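Flecken und Kratzer in Metallwannen: schleifen, streichen oder lassen?

Hallo zusammen, ich habe im März eine kleine Werkstatt in Trelgate übernommen und mit ihr eine ganze Reihe grauer Metallwannen, ziemlich verkratzt und an den Wänden stellenweise bräunlich verfärbt. Nun möchte ich gern Saatkartoffeln und Blumenzwiebeln darin überwintern und frage mich, wie viel Arbeit ich da hineinstecken muss. Neu kaufen kommt nicht in Frage, mein Budget liegt bei 600 Euro für die ganze Einrichtung. Über jeden Rat freue ich mich sehr!
Hanneke Vermeulen

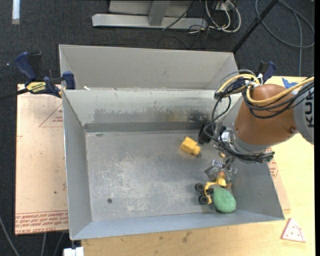

Futstead
Liebe Hanneke, erst einmal herzlichen Glückwunsch zur Werkstatt! Ich würde vor allem nichts überstürzen. Fahr mit einem feuchten, weißen Lappen über die braunen Stellen. Färbt er sich rostig, dann mit feinem Schleifvlies ran, gut entstauben und grundieren. Bleibt er sauber, ist es vermutlich alter Schmutz, der mit warmem Wasser, etwas Spülmittel und viel Geduld weggeht (bei mir hat das einen ganzen Nachmittag und zwei Kannen Tee gekostet). Kratzer an sich sind harmlos, solange darunter nichts rostet. Und bitte nicht mit der Drahtbürste auf verzinktes Blech losgehen, damit ruinierst du dir die Zinkschicht.

Nyarko
einfach lassen. sind doch nur kartoffeln

Nutstead
Ganz so kurz wie Nyarko möchte ich es nicht machen, aber im Kern stimmt es schon. Wichtiger als der Lack ist das Klima! In Blechwannen sammelt sich gern Kondenswasser, und dann fault dir die unterste Lage weg, noch bevor der Winter richtig angefangen hat. Ich lege ein Lattenrost hinein, darauf Jute, dann die Knollen in höchstens zwei Schichten und oben wieder Jute, damit kein Licht drankommt. Die Zwiebeln bitte getrennt lagern, am besten in trockenem Sand. Bei den Tulpen habe ich mit zu feuchtem Sand einmal 21 Stück verloren, das ärgert mich heute noch. Und falls du doch streichst, lass die Farbe gründlich auslüften, ehe etwas hineinkommt. Viel Freude mit der Werkstatt, und schreib doch im Frühjahr mal, wie es den Kartoffeln ergangen ist!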